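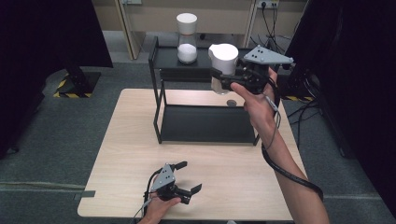 Can a machine do the kitchen shelf yet?
Posted by Ionuț Tănase in Household Automation – January

We use cookies to remember your login. Accept / Settings

ionut_t
I read many claims that home robots are almost ready. My question is smaller. Take one shelf with a pitcher, a few jars and some seasoning. Can a machine put these things in order in a normal kitchen, without a person watching it?

lionel_lebrun
For moving a cup from one level of a rack to another, I would say yes. At Cekex we let an arm do 100 such moves and it dropped two cups. I was satisfied with this.

ErzsebetG
Two cups in 100 is too many for my kitchen, Lionel. And were the cups always the same?

lionel_lebrun
Yes, the same model. I admit that this helps.

capucine.b
The cup has a simple shape. I worry more about the jars with a button on the cap. To take one by the glass is easy, but to press the button and give the correct amount is a different job.
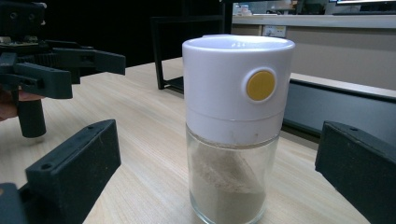 Spice jar with the yellow button, between open gripper fingers.

ErzsebetG
I agree with Capucine. Fine powder also does not stay level in the jar, so the weight is more on one side. A person corrects for this without thinking.

ionut_t
Would a force sensor in the fingers be enough?

lionel_lebrun
It helps with the holding. For the dose I would put a small scale under the bowl – then the machine can stop at 30 grams and does not need to understand the button.

capucine.b
Then you automate the scale, and I still have to clean the powder from the table. I will keep my own hands for now.

ionut_t
Lionel, which scale do you use? Mine reacts too slowly.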